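Setting up a small arm cell for test tube racking

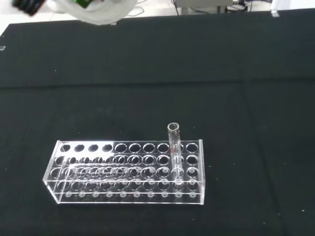
What you're going to do

By the end of this page you'll have a desktop arm that picks up a glass test tube and drops it neatly into whichever hole you ask for, over and over again. I've set up our cell at Rullcombe from scratch more times than I'd like to admit (we move benches a lot!) and I still get a little thrill when the first tube goes down straight.

These notes assume you've already bolted the arm down, it powers up without faults, and you can jog it by hand from the pendant or the laptop. If you haven't got that far, do Drahomíra Doležal's bench mounting guide first and come back. Put aside an afternoon. It goes faster the second time.

You'll need

A clear acrylic rack with two rows of ten holes
Glass tubes that fit it, plus a couple of spares
A plain matte cloth, dark green if you can get it
Double-sided tape and a few small clips
A lint roller
A steel rule and a small spirit level
The Kobori soft fingertips, or whatever padded tips your gripper takes

Step 1: Lay the cloth

Dark green is my favourite backing by miles. Clear acrylic and clear glass are both very hard for a wrist camera to pick out, and on a white bench you'll lose the rims completely. Against dark green the edges light up beautifully. Pull the cloth flat and clip it down. A faint fold line does no harm, but a proper ridge will tip the rack, so iron those out. Go over it with the lint roller if you're fussy. A few specks have never bothered our setup, though they did upset the old Jerkeo software, which liked to report them as tubes.

Step 2: Place the rack

Set the rack with its long side running left to right across the arm's reach. Check it with the spirit level both ways, then tape it down under the two ends. Press hard and leave it for a few minutes before you touch it again.

Now jog the arm over all four corner holes with the gripper open. You want to reach every one of them without the elbow going near its limit. If one corner is a stretch, move the whole rack now, while it's still cheap to do.

Step 3: Sort out the cables

Anything that can creep over the far edge of the cloth will, sooner or later, get swept up by the forearm. Coil the spare length and tie it behind the work area, leaving enough slack for the wrist to turn fully each way. Run the wrist round by hand and watch the cable the whole time.

Step 4: Teach three holes

You don't have to teach all twenty! Three will do: front left, front right and back left. For each one, close the gripper on a spare tube, lower it by hand until it slides through the top plate and the tier under it, and let it settle into the dimple in the base. Save the position there, with the tube fully seated. Then raise it straight up until it's clear of the plate and save that as well.

The software works out the rest by dividing up the rows. Check its answer on the back row, second hole from the right, which I always use because it's a long way from all three taught points except across the row. If a tube drops into that one cleanly, the others will nearly always follow.

Step 5: Set the grip

Start low. On our gripper the force setting runs up to 2,000 and we use 101 for glass, which sounds tiny and holds perfectly well. Go up in small steps until you can tug the tube gently without it slipping. Grip it well below the rim, leaving plenty of room between the fingertips and the top plate when the tube is fully down.

Step 6: Check the light

Look at the live wrist view with one tube standing in the rack. The rim should show as a bright ring. Coloured reflections on the side of the glass are fairly common, so turn off stray lamps one at a time and see whether they go. Holes can look quite different from one end of the rack to the other, dark and solid on one side and just a thin ring on the other. Take your reference pictures from both ends so the hole finder learns both kinds.

Step 7: Slow run, then fast run

Run one tube in and out of every hole at the slowest speed, with your hand on the stop button. Listen as well as look: a tick on the way down means the tube is touching the side of a hole. Stop, nudge that taught point and try again. Once you get a silent pass, bring the speed up bit by bit.

Keeping it going

Wipe the fingertips with a damp cloth every morning. Check the tape each week. We log every placement, and our best run so far is 1,823 without a miss, on a rack we fixed down and then left well alone. The run before it ended at 47 when the tape let go!

If tubes start landing slightly off in every hole by the same amount, the rack has shifted, so teach the three holes again. If only one end is off, check the level first. If it's different every time, look at the fingertips. Ours wear smooth on the inside long before they look tired, and a fresh pair from Dirton takes five minutes to fit. Re-do Step 5 after changing them.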